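Trerka Practice for Tabletop Manipulation

The Trerka practice is a set of working rules for robot arms that pick up and place small household and sports objects on a table. It was first written at the Stundby laboratory as an internal note and was later taken over by the Makhubela and Skilov groups, who use it for recorded sorting and packing tasks. It is not a legal standard and it does not replace the safety rules of the arm's manufacturer. The text has 2 parts, one for the workspace and one for the conduct of a task.

Scope

The practice applies to fixed arms with a two-finger gripper which work over a table and are mounted on a rail or plate at its edge. Mobile robots are outside the scope, and so is any work with liquids or sharp blades. A table fork is allowed, if it has a place in the task or serves as a distractor. A distractor is an object which the arm must leave alone while it moves other things.

Objects and containers

Most tasks in the collection ask the arm to move objects of one type into an open container. Shuttlecocks are a common choice, because the skirt is light and bends easily, while the head is firm. The rules prefer a container with rounded corners and a color that is clearly different from the objects.

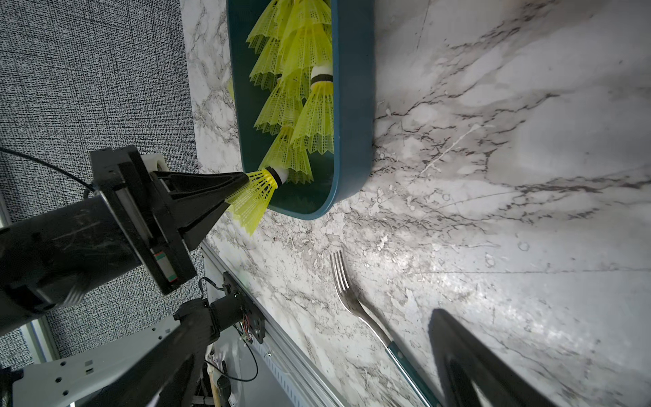
An object must be carried over the rim and released only when its heavier end is inside the container. Dropping from a height is counted as a fault, even if the object lands correctly. When objects already in the container lie across each other, the operator may choose any free spot, but pushing down on the pile with closed fingers is not permitted. The first edition asked for an equal direction of all objects. This rule was removed after complaints from Skilov, where it made the tasks too slow.

Recording of a task

Each attempt is called an episode and receives a number. The Makhubela collection has 615 episodes, of which 268 concern containers and 231 are marked as containing distractors. The two groups overlap. A failed episode is kept and marked as failed – it should never be deleted or repeated under the same number.

Cables must have enough slack for the full movement of the wrist, and they should be fastened with clips along the arm. The operator checks them before the first episode of the day. The status lights on the joints are checked at the same time.

Distractors stay on the table during the whole episode. They may lie near the container, and plates and cutlery may be used together. If the arm touches one of them by accident, the episode continues and the contact is written in the log.

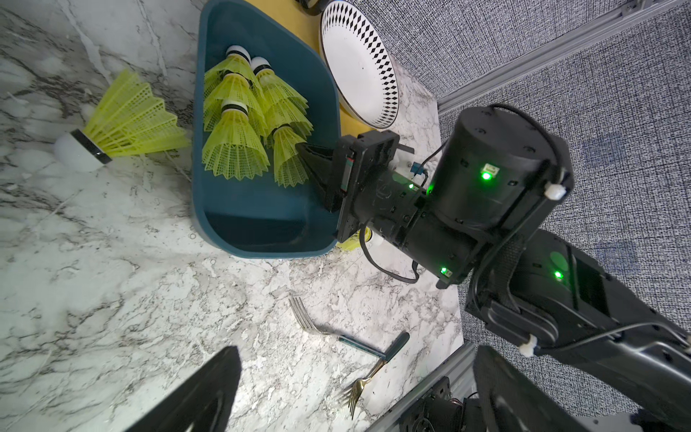
Criticism

The practice has been criticized for its weak definition of a finished task. The text says that a container is complete "when the operator considers it so", and different laboratories have read this sentence in different ways. At Stundby, an object left beside the container makes the episode incomplete. Skilov accepts such an episode if the number of objects was agreed before the start. A revision with a shorter log form was discussed in March, but the wording on completion was left as it is.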